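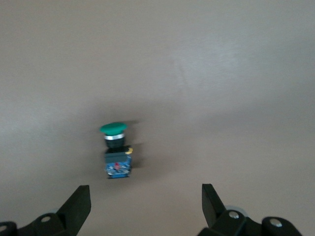
Workshop Help > Electrical > Switches and Controls

Green mushroom button: which contact block for a start circuit?
Posted by Shazia Bangash, February

I am rebuilding the control box on a small dust extractor. The old start button was a flat one and I would like to replace it with a green mushroom head, the type with a metal bezel, a threaded black collar and a square block underneath. The seller, Cenlow, lists the same head with either a normally open or a normally closed block and does not say which is for starting. The extractor has a contactor with a hold-in contact. The stop button is separate and works. Does the color of the cap decide the block, and will the contacts carry the motor current?

Shabnam Satti
The cap color decides nothing electrically. For a start button on a contactor with a hold-in contact you want normally open, momentary action. Pressing it energizes the coil, and the auxiliary contact, wired in parallel with the button, keeps the coil energized after release. The normally closed block belongs in the stop button, in series with the coil.

The button does not carry motor current in this arrangement, only coil current. Check the coil voltage on the contactor label and compare it with the rating printed on the block. Isolate the supply and test for dead before opening the box.

Two things to check before ordering. Some mushroom heads latch when pressed and need a twist or pull to release. A latching start button will hold the coil in by itself, and the machine can restart when power returns after an outage. Also measure the depth of the box from the inside of the lid. With the block fitted and wires attached, nearly 60 mm is used on mine.

millrace_4
I bought the Jinov one and it was fine. Get the NO block. The locknut comes loose if you don't do it up properly, so hold the head still while you tighten it.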